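3. The Table and the Things on It

Readers who have come to this paper for the findings may be tempted to skip ahead to Section 4, and we would not hold it against them. We have found, though, that most of the questions we get after a talk are about the table. People want to know what was on it, how the squares were made, and why on earth there was a croissant. So we have allowed ourselves a fairly generous section on the materials, in the hope that it will be useful to anyone who wants to set up something similar in a spare room of their own.

3.1 Laying out the squares

The idea of dividing a table with tape came out of the earlier Claltberg work on kitchen drawers, where the difficulty was always the same. A person would tell us that they had left the scissors "over there, sort of toward the back," and by the time we sat down with our notes the phrase meant very little. A grid gives everybody a shared way to talk. You can say that something is in a square, or on a line between squares, or leaning over a corner into its neighbor, and the person across the table knows what you mean without having to point.

We used blue masking tape throughout. It shows up well against most things you would want to put on a table, it tears by hand, and it can be lifted and laid again when a strip has wandered too far. The strips were put down by eye and pressed flat with the side of the hand. We did try, in the early days, to work with a carpenter's square and a pencil, and the results were very handsome, but it took most of a morning and the people clearing the table didn't use the grid any differently. A crooked line is still a line. Where two strips meet you will see a bit of overlap, and here and there a bend, and we have left these alone.

What does matter is the size of the squares. They need to be large enough that a dustpan or a dinner plate makes sense as an object in relation to them, and small enough that "in that square" is worth saying. Evie Lockwood, who laid out the first table, went by the width of a tea tray, and we have kept to her tray ever since — a rather dented one, as it happens, which now has its own hook by the door.

3.2 Choosing the objects

Clearing a table is a string of small decisions, and the decisions are easy when the things on the table are easy. A banana skin goes in the bin. A clean cup goes in the cupboard. We were more interested in the middle ground, where a sensible person picks something up, looks at it, and puts it down again. The collection was built with that middle ground in mind.

The sponge is a good case to start with. A kitchen sponge with a scouring pad belongs to the cleaning of a table as much as it belongs to the mess, and people treat it very differently depending on what it is keeping company with. Beside a dish, it is a tool. Beside food, it is often the first thing to be moved away, sometimes with a small noise of disapproval. Set on its own in the middle of a square, it tends to be picked up and used, whether or not the wiping of the table had been mentioned.

The toy food is there for another reason. We wanted things that looked like food without going off, and we wanted people to have to make up their own minds about whether to treat them as food or as toys. A potato and a croissant make a nice pair in this respect. The potato, if you take it as a potato, is raw and wants to go back in a basket or a cupboard. The croissant is ready to eat, and a croissant that has been sitting on a bare table is, for many people, already halfway to the bin. As toys, of course, both of them belong with the other toys and there is no more to be said. The same person would quite cheerfully take one view of the potato and the other view of the croissant, and it was a pleasure to listen to them explain it.

Then there is the dustpan, which caused us more discussion than everything else put together. Vilhjálmur Kirkegaard felt strongly that a dustpan ought never to be on a table in the first place, and that putting one there would make people so uncomfortable that they would deal with it before anything else. He was partly right. A good many people did reach for it first. But a good many others left it until last and used it in between, to gather and carry, and a few tried to clear the whole table with it in one sweep.
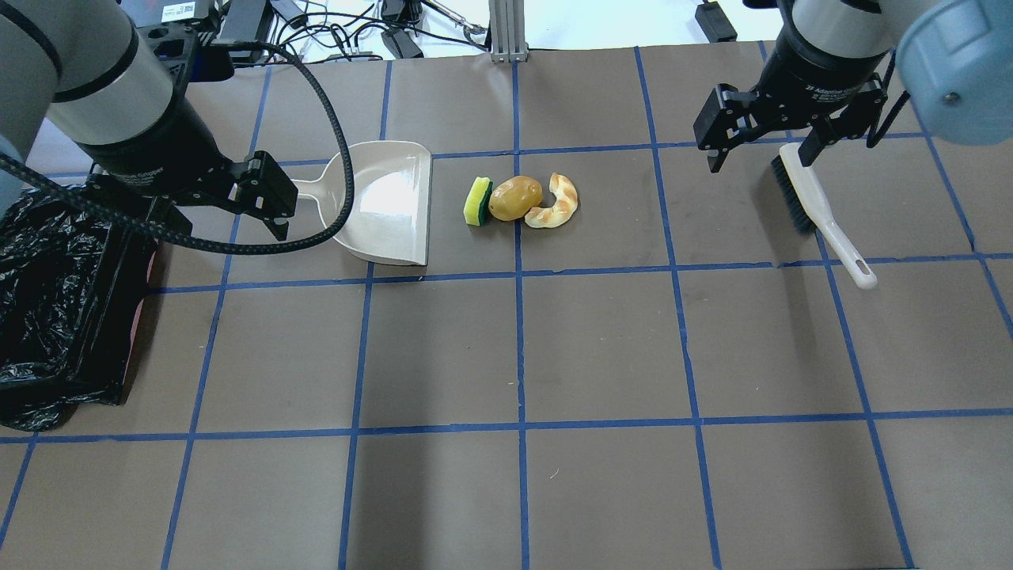 Figure 1. One arrangement of the table: white dustpan, sponge, toy potato and toy croissant on the taped grid, with the lined bin at the left edge.

In the arrangement of Figure 1 the objects sit close together, with the croissant resting partly against the potato and the sponge standing upright beside them, and the scoop of the dustpan faces toward the group. We call this a gathered arrangement. Its opposite, the scattered arrangement, has each thing in a square of its own. It seems a small difference, and we very nearly didn't bother with it. Gathered things, however, are read as having been gathered by somebody, and people hesitate before they break up a group. "I thought those were together," one person told us, after leaving the sponge with the toy food through an otherwise very thorough tidy. Scattered things get no such courtesy.

3.3 The bin

A bin was always kept beside the table, lined with a black plastic bag. We considered using one with a lid, and decided that a lid adds a decision of its own. With an open bag the way is clear, and a thing can be dropped in almost without thinking, which is how most things are thrown away in most homes. We also found that a new, smooth, empty bag makes people shy. The first object to go in takes a certain nerve. Once the bag has been rumpled a little and has something in it already, the shyness goes, and the rest of the clearing runs along at a more natural pace.

3.4 Sessions and notes

The sessions took place in a back room at Bundgaard, in two blocks, and 11 people took part. Between them they gave us some 94 clearings of the table, a number that would have been tidier had we not run out of biscuits. Each clearing began with the same request, which was to make the table nice again, and ended when the person said it was done. We gave no further instructions. If someone asked what we meant by nice, we said that we would leave that to them.

Afterward each person was invited to say a few words about anything they had picked up more than once. Notes were written by hand, by square, and copied out the same evening. We include an extract below, with very light editing, because it touches on a matter that the coding sheets had no column for — the question of when a surface stops being cleared and starts being cleaned.

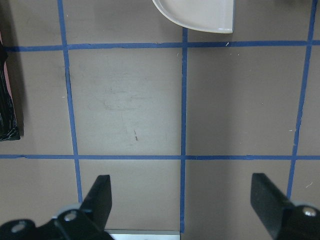

CLITHOLM, April

Spent a while this afternoon just looking at the table. The squares in the middle have nothing set down in them, and the white dish is up at the far side. By the coding sheet you could call that part of the table clear. And yet I don't think I would call it nice. There is a cloudy smudge in the middle square, the sort of mark you get from a wipe or from something that has been wiped at, and a little dark mark below it, thin and short, that could be a scratch or could be a crumb. I have been going back and forth on it. There are pale flecks as well, tiny ones, and a white speck near the tape that I noticed only after I had sat down, and once I had noticed it I couldn't look at anything else.

The squares make it worse, I suspect. On a plain table a smudge is just somewhere on the table. With tape around it, it is in a square, and it looks as though it had been put there. I wonder whether we should ask people directly about marks, or whether asking would make everyone scrub. Evie says to leave it and see who brings it up. V. would like a column for it. I am inclined to agree with both of them, which is no help.

Also, the dish. Is it the last thing to go, or is it where the last thing is meant to end up? Ask tomorrow. Buy biscuits.

The extract is the reason that our final coding sheet has a place for marks and residue, separate from the one for objects. We used it from the second block onward. It should be read with some caution, as a note-taker can only record a mark that he or she has seen, and our eyes grew a good deal sharper as the weeks went by. People who stopped at objects and people who went on to the surface itself are treated as two groups in Section 4, and we return there to the matter of the sponge.

One last practical remark for those who would like to try this at home. The tape collects crumbs along its edges, and someone who likes a clean table will run a fingernail down every strip if you let them. We let them.

Related items
Drawers, Shelves and the Word "There": Notes from Claltberg
What Goes with What? Grouping and Reluctance in Household Tidying
The Zoltero Pantry Study: Second Report
A Short Guide to Laying Out a Taped Table

Contact the authors | © Claltberg Household Papers | Back to top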